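Chambi hospice patient gets her lighthouse trip, with a little help from the whole ward

CHAMBI -- Hrefna Bergmann had one thing left on her list, and on Saturday she crossed it off. The 70-year-old retired ferry cook, who has been a patient at the Fivia hospice since spring, rode out to the Covska lighthouse, went in through the front door in her wheelchair and ate a bowl of fish soup in the lamp keeper's kitchen.

"I looked at that light from the water for most of my working life," Bergmann said afterward. "I never once got to stand under it. I thought it would be smaller!"

Bergmann has advanced lung disease and needs oxygen around the clock. She wrote her wish on an index card in June, when a nurse on her floor asked patients what they would still like to do. Most of the cards asked for something that could be handled the same week - a dog on the bed, a certain kind of pie, a phone call with a brother overseas. Hers said only "Covska light, inside."
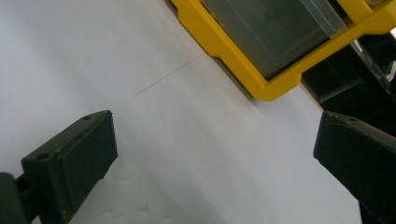 Getting there was the hard part. The lighthouse sits at the end of a gravel causeway that goes under at high tide, and it has been closed to visitors for two years while the stairs are repaired. The nurses called the harbor office, the harbor office called the repair crew, and the crew foreman said yes before the question was finished. His workers put down plywood from the parking area to the door so the wheels wouldn't sink, and they moved their tools out of the kitchen the night before.

Fitutano, the local ambulance service, sent a van with a lift and two off-duty paramedics who gave up their morning. The tide left them a window of less than three hours, and they used nearly every minute of it.

Word got around town, as it does in Chambi. By the time the van turned onto the harbor road at 9 a.m., people were standing along the seawall with coffee and blankets, and the fishing boats that hadn't gone out yet sounded their horns. Bergmann had the driver slow down so she could wave to everybody. She knew a lot of them by name, and quite a few had eaten her cooking in rough weather. 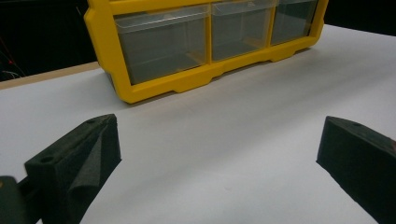
The soup was her own recipe, from the galley of the old Covska ferry. Her niece made it the night before from a handwritten page that listed the amounts for 12 gallons, and had to do a fair bit of division. Bergmann said it needed more dill. She had a second bowl anyway.

Climbing the tower was never on the table, but the repair crew had a surprise ready. One of them carried a phone up to the lamp room on a video call so that she could see the view from the gallery, all the way across the sound to the old ferry landing. She gave him directions the whole time - left, more left, now down by the rocks - and pointed out the spot where the ferry once waited out a storm overnight with a full load of passengers and not much left in the pantry but potatoes.

Then they switched on the light for her, in the middle of the day. The harbor office had cleared it ahead of time and put out a notice to boats in the area. Bergmann took off her hat and watched it go around from the doorway.

Her doctor, who came along in the van, said she handled the trip very well and slept most of the way home.

The outing has already stirred things up back at Fivia. The hospice had no money set aside for this kind of trip, and staff had passed a coffee can around to cover the gas. By Sunday evening, people in town had dropped off $600 in cash at the front desk, most of it in small bills, along with an offer of a second van and a standing invitation from a farmer whose horses are said to be very patient.

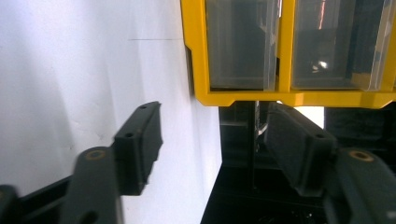
The next trip is already being worked out. A patient down the hall from Bergmann, a former bus mechanic, would like to hear a live polka band, and a group from the other side of the county has agreed to play in the hospice garden as soon as the weather allows. The garden holds up to 70 people if the picnic tables are moved back, and the nurses think they'll need the room.

Bergmann plans to be in the front row. She has also asked for a new index card. So far she won't say what is on it, only that it involves a boat and that the harbor office may want to sit down first.

Donations for patient outings can be left at the Fivia front desk any day until 8 p.m.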